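The Quiet Shift

I'd been washing up at the Molgate canteen for six years when they brought in the arm. It came from Olent in February, in a crate the size of a wardrobe, and my supervisor said it would be a colleague. Well, I've had colleagues. They nick your biscuits and they tell you about their knees.

We named it Erdős, after the sticker on the crate, and none of us could say it properly. There used to be five of us at the sinks, all elbows and steam and the radio on too loud. By spring there were two, and the other one was on nights, so really there was me and Erdős.

My new job was called kitchen oversight. I sat upstairs with a screen and a mug of tea and watched it practise in a made-up kitchen before it was let loose on the real one. Forty goes before lunch, some days! And such a clean kitchen, white sink, white tap, not a teabag in sight. I'd have killed for a worktop like that at home.
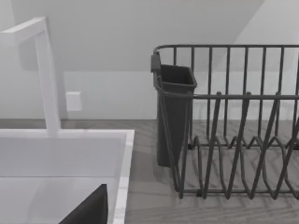

I started talking to it round about the second week. Just little things, mind the edge, love, that sort of thing. Then one afternoon I caught myself telling it about my knees.

The girls who'd gone to the Aludport depot rang at teatime and asked what it was like, working with a robot. I said it was fine, it was quiet. Then I went down to the real kitchen, switched the radio on as loud as it would go, and washed my own mug by hand.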